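Setting Up a Compact Toast and Sandwich Station

Thursday, February 26, 2026
By Nanna Stougaard

A two-slot toaster needs little counter space, but the cord, the plates and the food compete for the same area. The layout described here is the one used in the Uvham break room. It fits a small table and needs no shelving.

1. Choose the surface. A bare wooden tabletop works well. Remove tablecloths, paper towels and anything else that can slide against a hot casing. If fabric hangs behind or beside the table, keep the toaster well forward of it and check the clearance given in the toaster manual.

2. Place the toaster first. Put it on one half of the table with the lever facing the person who will use it. All four feet must sit flat. If the top has drilled holes, move the toaster until no foot rests over one.

3. Route the cord. Lay it along the table, away from the plate positions, and let it reach the outlet without tension. Do not run it under the toaster or over the slots. Fold any extra length once and secure it with a tie.

4. Set the plate positions. Small rectangular plates use the space better than round ones. One goes beside the toaster, slightly forward, so that finished slices travel a short distance. Leave enough room to work the lever without touching the plate.

5. Keep the other half for the food tray. Bread and fillings stay on this side. Leafy greens wilt near heat and should be the last item added.

6. Assemble. Toast the bread, let it stand for 2 minutes, then add the filling and close. Bread that is filled while still hot goes soft underneath. 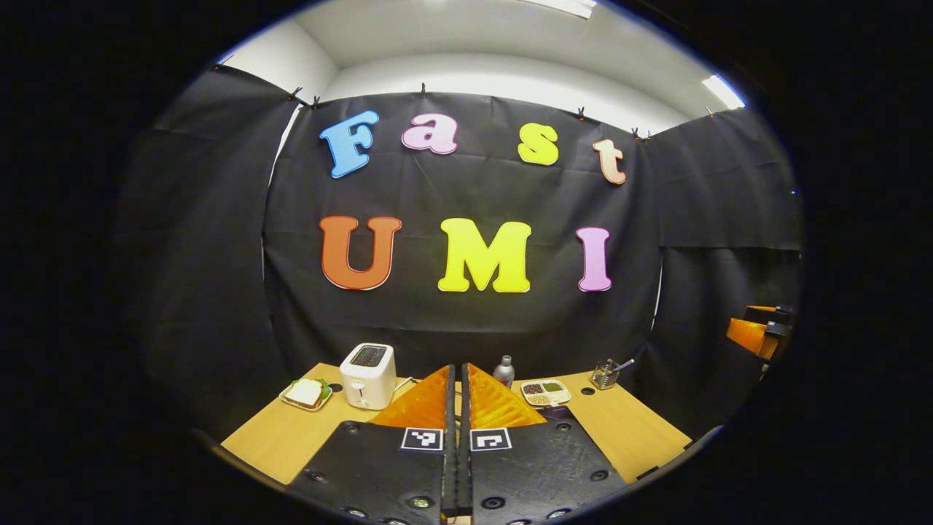

Toaster on the left half of the table, sandwich on a small plate beside it.

7. Clean up. Unplug the toaster and let it cool completely. Empty the crumb tray if one is fitted, then wipe the table with a damp cloth, working away from the drilled holes so crumbs do not collect in them. Dry the surface before putting the plates back.

For left-handed users, mirror the layout and recheck the cord length.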